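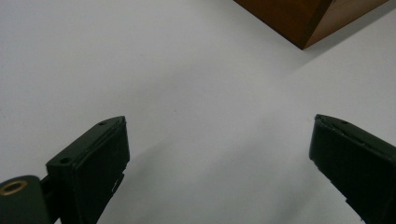
A brown wooden block on a pale tabletop, Cutcombe Centre

Wooden block collection: return to lending and revised arrangements for borrowers

10 Oct 2025

The Drurnolbridge Learning Resources Service is pleased to inform member schools, nurseries and registered childminders that the wooden block collection is once again available for loan. The collection was withdrawn in September so that every set could be checked, cleaned and repacked at the Cutcombe Centre. Borrowers whose bookings fell within that period have had their loans moved to the next available date and should already have received written confirmation.

The block collection is among the oldest held by the Service and remains the most frequently requested by early years settings. Many of the sets have been in use for a long time, and the wood has darkened with handling. Members have occasionally asked whether older blocks of this kind should be replaced by new ones. It is the view of the Service that a sound block of good weight should stay in use, and marks of ordinary wear have not been treated as grounds for withdrawal. Blocks with splits, raised grain or broken corners have been taken out.

Each block was examined on a smooth, light-coloured table, where small chips and rough edges are easier to find. The faces were felt by hand as well as looked at, and any block that rocked when set down was put to one side. Light roughness was sanded back. Blocks were then wiped with a cloth that had been wrung out well, and left to dry on open racks before being returned to their sets. No varnish, oil or polish has been applied, and borrowers are asked not to apply any.

Contents of the sets

The large set, listed in the Kanon online catalogue as "Marty Large", now contains 100 blocks. It is suitable for floor building by a group of children and includes long planks, arches, columns and ramps. The small set, "Marty Small", is intended for use at a table and holds cubes, half cubes, bricks and triangles only. The mixed sets previously offered have been broken up and their contents used to fill gaps elsewhere. They will not be offered again.

A contents sheet is fixed inside the lid of each box. The sheet shows the outline of every shape at full size, so that a child may lay a block upon the drawing and find its match. Several settings asked for this change in their returns last year, and the Service is grateful to them. Spare sheets may be printed from the Kanon catalogue page.

Using the blocks on tables

Members have written to ask about tabletop building, particularly in rooms where floor space is limited. The Service offers the following guidance.

A plain, level surface is best. Pale tops show the shape of the block clearly, which is of help to younger children and to those with some loss of sight. Patterned cloths should be removed. Where a tabletop is very smooth, tall structures are apt to slide when the table is knocked, and a thin sheet of felt may be laid beneath them. Felt sheets can be borrowed without charge and should be requested when the booking is made.

Children should have room to leave a piece of work standing. It is preferable to bring out part of a set and add to it as building proceeds, as a table crowded with loose blocks leaves little space in which to make anything. Blocks not in use should be kept in the open box beside the table, within reach of the children, and not stacked along the table's edge, from which they are easily knocked down.

The Service recommends that building heights at a table be kept below the shoulder of the shortest child taking part. Staff are best placed to judge this in their own settings.

Loan periods and charges

Loans will be made for 6 weeks. A loan may be renewed once through Kanon, provided that no other member has reserved the set. There is no charge to member settings for the loan itself. The replacement charge for a lost or badly damaged block is set out in the membership terms and has not been altered. Borrowers are reminded that marks from pencil or crayon should be reported but will not normally be charged for. Please do not attempt to remove them with solvent or bleach.

Large sets are heavy when boxed and must be lifted by two adults. They are collected from the side entrance at Cutcombe, where a trolley is available. Small sets may be collected from the main desk or sent with the delivery van, which calls at the 13 collection points listed in the members' handbook.

Returning a set

Before returning a set, borrowers are asked to empty the box fully, lay the blocks out by shape on a clean table, and check them against the contents sheet. They should then be packed with the longest pieces at the bottom and the triangles last. A look beneath low shelves and radiators is advised before a block is reported missing. Blocks found after a set has gone back may be handed in at any collection point, marked with the name of the setting.

Damp blocks must not be boxed. If a set has been used out of doors or near water play, it should be allowed to dry at room temperature, away from direct heat, and the return desk should be told.

Request for unwanted blocks

The Service would welcome gifts of plain wooden blocks from settings or households that no longer require them. Unpainted hardwood is preferred. Painted blocks can be accepted only where the maker's safety marking is present on the box or on the blocks themselves. Gifts may be left at the main desk at Cutcombe during opening hours, with a note of the donor's name and address for acknowledgement.

Bookings for the coming term may now be entered in Kanon. Members without access to the catalogue may book at the Drurnolbridge office or by post, using the form at the back of the handbook.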